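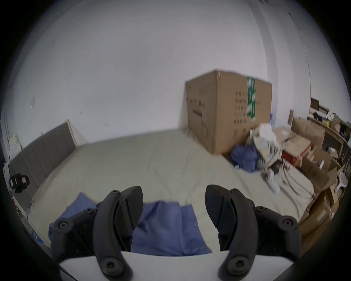

핸드헬드 그리퍼 구매 후기: 집안일 데이터 작업용으로 한 세트 들이기까지

소규모 팀에서 로봇 학습용 장비를 사 보신 분들은 아시겠지만, 성능표보다 먼저 보게 되는 게 예산표입니다. 저희도 그랬어요. 침실 정리 작업을 맡으면서 손에 들고 쓰는 그리퍼가 필요해졌고, 봄부터 후보를 놓고 한참 고민하다가 7월에 Votness 제품으로 결정했습니다. 같은 고민을 하시는 분들이 계실 것 같아 조금 길게 적어 봅니다(제가 원래 말이 좀 많습니다).

가격부터 말씀드릴게요. 본체 한 대가 794유로였고, 여분 패드와 배송비를 넣으니 거의 1000유로가 되더라고요. 처음 잡아 둔 한도가 2000유로였으니 두 대는 빠듯하고, 한 대에 소모품을 넉넉히 얹는 쪽이 마음 편했습니다. 비교했던 Parken 쪽은 본체가 더 저렴한 대신 패드를 따로 팔지 않고 손가락을 통째로 갈아야 한다고 해서, 몇 번 계산기를 두드려 보다가 접었습니다.

만듦새

손가락은 무광 검정이고 마디가 이어진 링크 구조예요. 육각 홈 나사가 밖으로 드러나 있어서 렌치 하나면 조이고 풀 수 있습니다. 저는 이 점이 참 마음에 들었어요! 예전에 쓰던 물건은 커버부터 뜯어야 해서 나사 하나 조이는 데 오후가 다 갔거든요. 두 손가락을 받치는 흰색 판은 평평하고 폭이 넓습니다. 흰색이라 손때가 좀 걱정되긴 하는데, 물티슈로 닦으면 그럭저럭 지워집니다.

침대 위에서 써 보니

저희 작업은 주로 천입니다. 베이지빛 시트가 깔린 침대 위에서 구겨진 파란 천 같은 것을 집고, 펴고, 옮기는 일이지요. 턱 끝이 안쪽으로 비스듬히 모여서 접힌 가장자리를 노리기가 편합니다. 다만 얇은 시트의 잔주름만 살짝 집으려고 하면 미끄러질 때가 있어요. 손목을 조금 눕히면 나아지는데, 익숙해지는 데 며칠 걸렸습니다.

벌어지는 폭은 넉넉해서 운동화 같은 것도 무리가 없었습니다. 비닐봉지는 아직 어렵네요. 소리만 요란하고 자꾸 빠져나갑니다. 큰 택배 상자는 애초에 이런 도구로 들 물건이 아니니 기대하지 마시고요.

예산 짤 때 빠뜨리기 쉬운 것

패드는 생각보다 빨리 닳습니다. 저희는 14일 만에 첫 교체를 했어요. 하루 종일 천을 문지르니 당연한 일인데, 첫 견적서에는 한 줄도 없었답니다. 보관용 케이스는 Sastry 것을 따로 샀고, 안쪽 스펀지가 손가락 모양과 딱 맞지는 않아서 칼로 조금 도려냈습니다. 그리고 수납장! Bruvdale 선반을 하나 더 들일까 아직도 망설이는 중이에요. 종이 상자를 쌓아 두고 버티는 것도 한계가 있으니까요.

아쉬운 점

설명서가 얇습니다. 나사를 어느 정도로 조여야 하는지 안 나와 있어서 판매처에 메일을 보냈고, 답은 친절했지만 꽤 기다렸어요. 오래 들고 있으면 손목도 뻐근합니다. 저는 중간중간 쉬면서 쓰고 있어요.

별점은 다섯 개 중에 네 개 드립니다. 천을 많이 다루는 팀이라면 한 대 먼저 사서 패드 소모량부터 보시고, 두 번째 대는 다음 분기 예산에 올리시길 권해요. 저희도 지금 그 품의서를 쓰고 있습니다.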